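How to Set Out a Whole Pineapple on a Glass Table

By Ekaette Usman, Nunivdale Home Notes, May 2024

A whole pineapple makes a cheap centerpiece and you can eat it afterward. On a glass table it needs a little care, as the skin is rough and the base is often sticky.

What you need

1 ripe pineapple with the crown on
1 wide, shallow dish in a plain color
2 soft cloths
Glass cleaner or diluted white vinegar

Step 1. Clean the glass. Wipe the top with one cloth and cleaner, then buff with the other. Do the underside too if you can see smears through it. Over dark carpet they show up more than you would expect.

Step 2. Check the fruit. Look for golden skin and a firm base. If juice is coming out of the bottom, cut it up and serve it that day. Rinse the skin, shake out the crown and let it dry on a towel.

Step 3. Place the dish. On a round or three-sided top, try it a bit to one side of the middle. Cream or beige is a good match for yellow skin. The dish should sit flat. Mine is a Sellov and cost 8 dollars, but any shallow one will do.

Step 4. Move the pineapple. Hold it by the body on both sides. Lifting by the leaves can pull the crown loose. Bring it over the dish, lower it slowly and let go once it feels steady. Do not slide it across the glass.

Step 5. Turn it. The crown usually leans one way. Point the lean toward the side people see least. A fruit that rocks can have a thin slice taken off the base, but then it has to be eaten within two days.

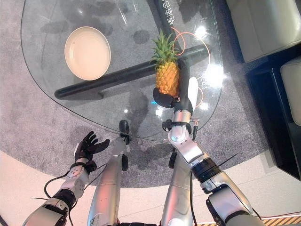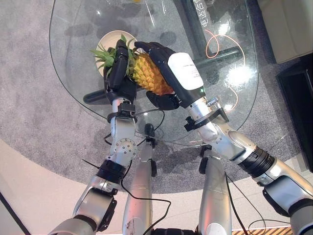

Pineapple and cream-colored dish at the glass table.

Keep the fruit out of direct sun. Wipe the dish every day and check the base for soft spots.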